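Zwölf Teller und kein einziges Service

Meine Großmutter hatte für alles einen Satz. Einen Satz Kuchengabeln, einen Satz Mokkatassen, einen Satz Teller mit Goldrand, der nur an Weihnachten aus dem Schrank durfte und von dem wir Kinder eigentlich nie richtig essen konnten, vor lauter Angst. Als ich ihn geerbt habe, stand er zwei Jahre im Keller. Dann habe ich ihn verkauft (für 245 Euro, meine Mutter hat eine Woche nicht mit mir telefoniert) und angefangen, mir mein Geschirr einzeln zusammenzusuchen.

Seitdem gleicht bei mir kein Teller dem anderen, und ich finde das herrlich! Der eine kommt vom Flohmarkt, der nächste aus einer aufgelösten Pension an der Ostsee, einer war ein Untersetzer, bis ich die Geranie umgetopft habe. Meine Gäste suchen sich inzwischen ihre Lieblinge aus, und es wird auch mal gestritten. Beim letzten Mal ging es um einen tiefen grünen mit Sprung, den ich längst hätte aussortieren sollen.

Angesteckt hat mich Eglė Krūmiņa. Sie betreibt die Werkstatt Lududero, zwei Räume im Hinterhof, im Sommer herrlich kühl, im Winter eine Zumutung. Ich war im Juli zum ersten Mal dort und wollte nur eine Schale abholen. Geblieben bin ich bis halb acht abends, mit Ton unter den Fingernägeln und einer sehr festen Meinung zum Thema Tellerrand.

Der Rand nämlich! Eglė kann darüber reden wie andere Leute über Wein. Ein ganz flacher Teller sieht elegant aus, sagt sie, aber dann kommt die Soße. Ein hochgezogener Rand hält alles beisammen, man kann die letzten Erbsen dagegenschieben, und beim Abräumen hat man etwas zum Greifen. Ich habe daheim sofort meinen ganzen Schrank durchprobiert, mit Linsen.

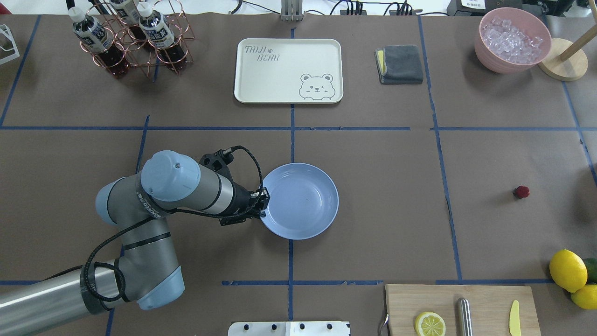
Blau geht immer, oder?

Bei der Farbe war ich lange feige. Weiß, creme, allerhöchstens ein zartes Grau. Blau auf dem Tisch sei appetithemmend, habe ich mal irgendwo gelesen, und so etwas setzt sich ja fest. Völliger Quatsch, jedenfalls bei mir. Tomaten auf Hellblau, Rührei auf Hellblau, ein Stück Aprikosenkuchen auf Hellblau: Ich könnte den ganzen Tag so weitermachen. Nur Heidelbeerquark sieht darauf traurig aus.

Wer mit dem Mischen anfangen will, nimmt am besten drei Teller in ähnlicher Größe und lässt die Farben machen, was sie wollen. Stapeln müssen sie sich lassen, sonst wird man im Alltag verrückt. Und bitte nicht alles auf einmal kaufen! Ich hatte eine Phase, da kam ich von jedem Markt mit einer vollen Tasche heim, und die Hälfte davon steht jetzt bei meiner Schwester.

Den Goldrand vermisse ich übrigens doch ein bisschen. Eine Untertasse habe ich damals behalten, da liegen jetzt meine Ohrringe drin.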